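# Head camera comparison, pencil case task

Stills from the Kamovard camera trial, August. Hefin Wogan and Rongrong Yu are choosing a head camera for the two-arm bench at Pasesthorpe, and the first job is to record a person doing the task the arms will later be asked to copy. Packing a tin pencil case was picked for its mix of thin, shiny and clear parts. Both stills are from the same desk.

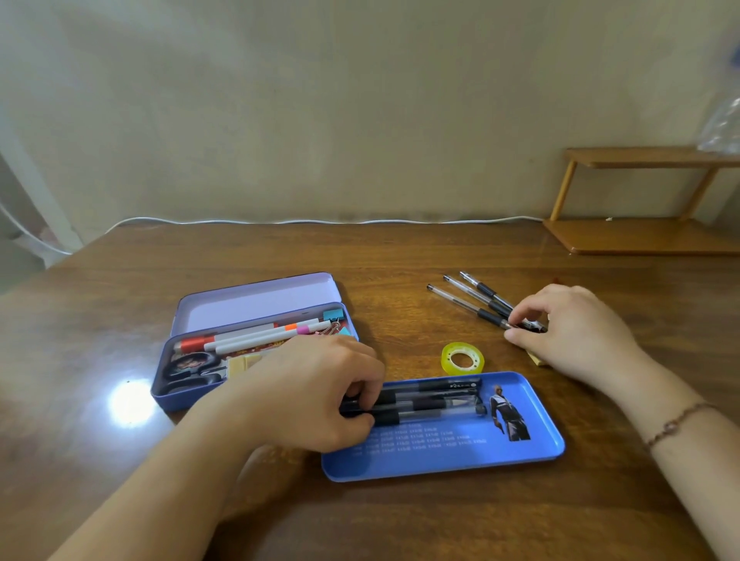
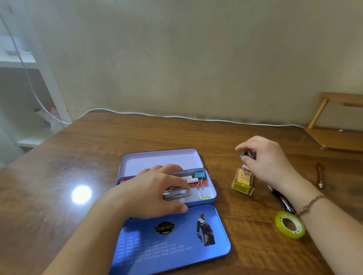

*Top: gel pens, three under the left hand in the lid and three in the right. Bottom: a small clip pinched in the right hand, left hand over the tray.*

Notes on the stills:

- **Glare.** The ceiling light reflects off the varnish at the left in both. Yuxi Song has asked for a matte mat and a repeat of the exposure test.
- **Clear parts.** The tape roll in each still, and the clear pen barrels in the first, go on the list for the depth check.
- **Grip.** Pens and clips are both fingertip pinches. Shuzhen Lu will try 2 finger pads on the parallel gripper, the ribbed Setiawan and the plain Tinon, with 5 items and 100 picks per pad.
- **Occlusion.** The left hand covers part of what it is touching in both views. A wrist camera would help, and the controller has two spare ports.

Pad results will go on a separate page. Ask Rosaura Tamayo for the full-size files.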